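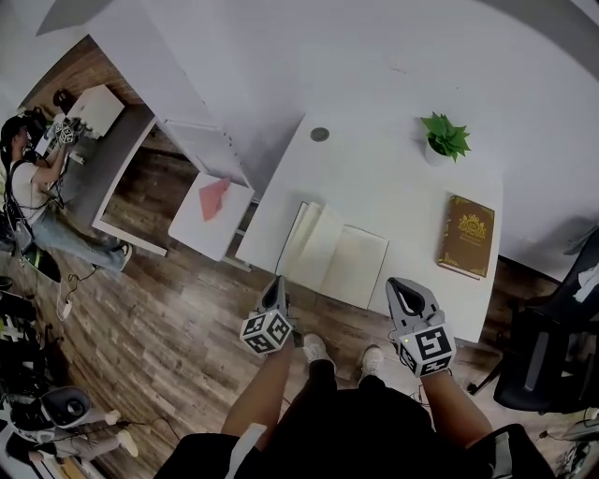

4 min read

FROM THE WORKSHOP: THE GRIPPERS ARE OUT OF THE BOX AND INTO OUR HANDS

Well, we got there! If you've been following the Skorkater build since the start of the year you'll know that we have been promising "something you can hold" for the last three newsletters, and every time it has been a bracket, or a drawing of a bracket, or me apologising for a bracket. So it gives me enormous pleasure to report that the hand-held grippers are built, the marker cubes are on, and on Saturday we had people working at both desks at Jokurside for most of the afternoon.

For anyone who has joined lately (welcome, and please do come and say hello, the kettle is to the left of the lathe), Skorkater is our long-running effort to teach a home-sized arm some useful desk manners. Opening a notebook, moving a book over so there's room for a cup, that sort of thing. Before the arm can learn any of it, a person has to do it a great many times with the same sort of fingers the arm will have. You hold one gripper in each hand, you squeeze, you move the book, you put it back, and you do it again. The patterned cube on each gripper lets the cameras work out where your hands have got to and which way they're pointing.

It sounds dull and I suppose on paper it is, but there's a lovely rhythm to it once you settle in. I did 20 goes with the brown book and the first few were terrible. You want to pinch with your own fingers and of course you haven't got them, they're wrapped around a handle. By the end I was quite proud of myself.
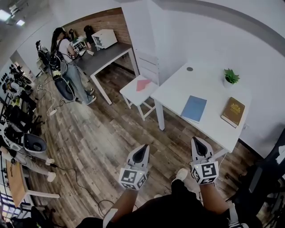
The other thing I'd tell anyone having a first try is to keep your elbows loose. I had mine clamped to my sides like I was carrying two full buckets, and my shoulders let me know all about it on Sunday. Kári Steinarsdóttir, who has put more hours into this than the rest of us combined, stands a little further back from the desk than you'd think and lets her arms do the reaching. She also goes slowly. Much slower than I would have guessed! Kári reckons a slow, clean pickup is worth five quick ones, and after sitting with her for an evening going over recordings I've stopped arguing.

A word on the printing, as several of you asked at the last open night. The jaws went through four versions. The first was too stiff, the second cracked at the root, the third was fine except that it couldn't get under a closed cover without shoving the whole book across the desk. The fourth has a narrower tip and it's the one we're keeping for now. We were down to the last of the grey on the spool, and I would be very grateful if whoever borrowed the spare roll could pop it back on the shelf by the Brumutier printer.

The plan for the coming weeks goes like this:

1. Finish the notebook and book recordings. We're at 493 keepers and the target is 3000, so there's a way to go, but we only started counting properly after the straps were sorted out and the pace has picked up nicely since. 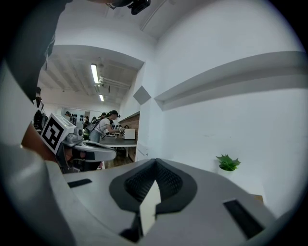
2. Swap the desks over. The people on the grey-topped desk have been at it just as long as the rest of us, and it's only fair that everybody gets a turn with the plant.

3. Tidy the cables. I know, I know. I've bought a box of clips with my own money and I'll be bringing them along with a roll of tape. If you've got a free hour before we start, come and crawl around on the floor with me. Bring knee pads if you own them, those boards are hard.

4. Write up the assembly notes so that somebody other than Kári can put a gripper together from a bag of parts. She's done the first half already and it's very readable. The second half covers the wiring, and I've volunteered to be the person who follows it word for word and gets everything wrong.

On the money side, the club share of the Hjaltadóttir workshop fund has covered the filament and the fasteners, and we've got $55 left over, which I'd like to put towards softer padding for the backpack straps. They're all right for half an hour. After that they start to dig in, especially if you're built like me and there isn't much between the strap and the collarbone. If you sew, or know somebody who does, I'd love a chat about it.

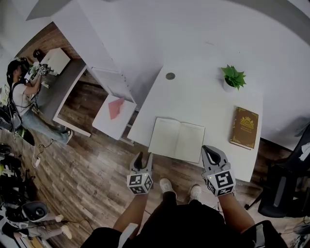

I should also say that you don't need to know a single thing about robots to have a go. My neighbour came along with me a fortnight ago expecting to be bored stiff and ended up staying until we locked up. Closed shoes, please, and long hair tied back if you're going anywhere near the machines in the other room. We'll help you with the fitting, and there's always someone on hand to show you how the squeeze works before you're let loose on a notebook.

We'll be in again this Saturday from lunch onwards, and there's a sign-up sheet on the back of the door for anyone who wants a set time. Otherwise just turn up. I'll bring the date slice again if I can find the good tin.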